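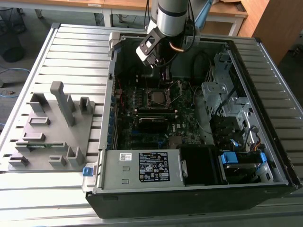 Zullel arm gets its first lessons inside a desktop PC

News > Robotics > Zullel

May 27, 2022

Quick one, as the rig is booked again straight after lunch. The Zullel project has started teaching its arm to work inside an opened desktop computer, and the first set of demonstrations is saved and backed up. 272 runs so far. The target is 512 before we train anything we'd want to show visitors.

The task is small parts work. Memory modules, the processor, the bits that sit on a motherboard and don't like being shoved. Tower on its side on the slatted platform, side panel off, arm coming in from above. Next to it a grey 3D-printed fixture with slots and holders, so every part has somewhere to be parked and the arm knows where to go looking for it.

No code for the moves themselves. A person drives the arm by remote control from the hand unit, does the job from start to finish, and the system keeps the whole lot - joint positions, gripper opening, camera pictures. Then the person does it again. And again, with the part in a slightly different place. The learning comes later, from the recordings.

Sointu Toivonen has driven most of the runs. Asked how it felt, she said: "Slow. Then you speed up and it goes wrong, so slow again. My hand wants to push and there's no feel coming back through the stick. You have to watch the gripper and trust what you see."

She has settled on a way of doing it. Come down high above the board, stop, line up, then drop the last bit in one go. Pausing halfway through the drop is bad, she says, as the recordings end up full of tiny corrections and the arm later copies the dithering as well as the job. A clean stop before the drop seems fine. We will find out when the next model is trained.
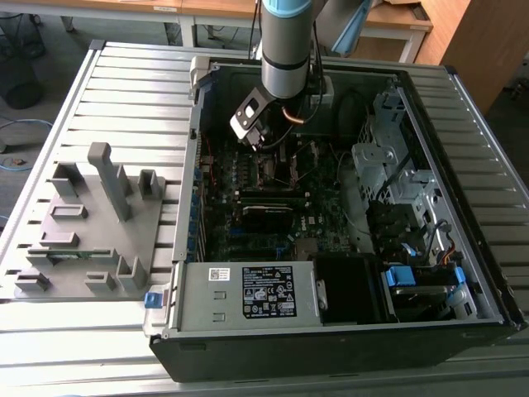
Pledell Robotics Workshop, Zullel team

Of the 272 runs, 85 have been marked as good enough to learn from without any trimming. The rest are being gone through now. Some will be cut at the start, where the driver is still getting comfy, and some will go in a separate folder of failed tries, which the team wants to keep. A dropped part with a decent recovery is worth having. A dropped part where the driver swears and lets go of the stick is worth less, though those are kept too for now.

Why a PC? Cheap, easy to get hold of, and full of the sort of awkward places that catch a gripper out. In the case being used at present there's a drive cage down one side, cables all over, and a power supply taking up the space closest to the front. The arm has to get down between things. A bare board on a table would be a lot easier and would teach it a lot less, according to Toivonen.

The processor is the hard one. The memory goes in along a slot and the slot does some of the guiding. With the processor the arm has to deal with a socket and a lever, and it has to let go very gently. Nobody on the team will let a learned model near it yet, it is all driven by hand for the time being. The plan is memory first on the model's own steam, then the processor once the drop is steady.

There was also a trial of hand guiding, where you take hold of the arm and walk it through the movement with the motors slack. Good for big sweeps between the fixture and the case. Less good at the board itself, as your own arm is in the way of the camera and the pictures are no use for training. So remote control for the fine work, and hand guiding kept for setting up the starting points. Two people can be up and running on a new starting point in the time it takes to make a pot of tea, we are told.

The fixture has been reprinted more than once. Early version had slots that gripped the module too tightly and the arm picked up module, fixture and all. Current one holds a part upright or flat depending which slot you use and lets go when pulled. The drawing will be put on the shared drive this week, ask Toivonen if you want it sooner as the folder names are a mess.

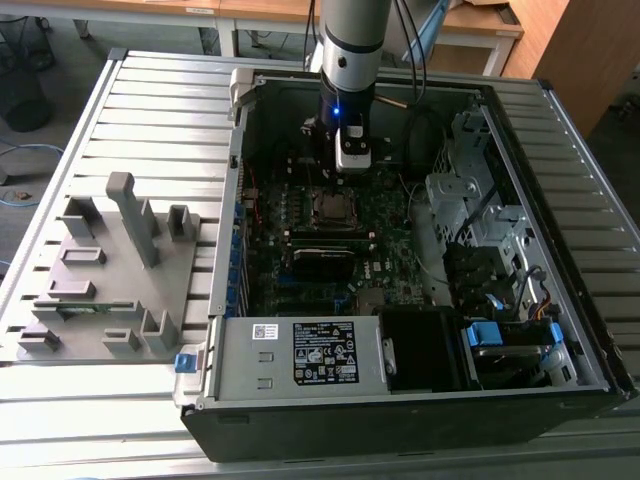
The arm over the motherboard, with a processor in the socket. Parts fixture to the left.

What changes next. The lighting, mainly. The metal on these cases throws back a lot of glare and the team would like some runs with the lamps moved, so the model doesn't come to rely on one patch of shine to find the board. After that a second case with a different layout. It's been ordered through Lorberg, who supply most of our secondhand kit, and was meant to be in already. Chasing.

The driving software is also getting an update. At the moment, saving a run means getting up and walking to the other keyboard, and more then one good run has been lost that way. Roman, the recording tool the workshop wrote last year, will get a button on the hand unit for save and another for bin. Should be in before the next block of sessions. It will also ask the driver to mark each run good, so-so or failed while it's fresh, instead of someone going back through the lot afterwards with a cup of coffee and a spreadsheet.

More drivers are wanted. Every run so far has come from a very small group and the arm is picking up their habits - Toivonen always comes in a touch from the left, for one. You don't need any robot experience. People who mend things, play an instrument or do fiddly crafts have done well on other rigs here, and so have a few who do none of those. Training takes a morning. You'll start on a spare board with no parts in it, then move up to the memory when you can stop the arm where you mean to.

Some practical points for anyone coming in:

Book the rig, do not just turn up. Sessions overrun.

Leave the parts fixture where it is. If it gets knocked, say so and write it in the log, the starting points all hang off it.

Red stop button stays within reach of the driver. If you're only watching, keep your hands off the platform while the arm is live.

Wrist strap on if you are touching the board. Yes, even the old ones.

A short write-up of the first 272 runs will go round in due course, with the numbers for each part split out and a note on what was thrown away. Anyone from outside Pledell who wants to borrow the recordings should get in touch before asking for the full set, it is a big download and the file layout is going to change once the trimmming is done.

Questions about driving sessions to Sointu Toivonen. Questions about Roman to the workshop desk.

Related items
Roman recording tool: what's in the next update
How to book time on the Zullel rig
Printing fixtures that let go: notes from the workshop
Hand guiding or remote control? Pledell team compares the two
Lorberg delivery delays, May

Contact the workshop desk | © 2022 Pledell Robotics Workshop | Back to top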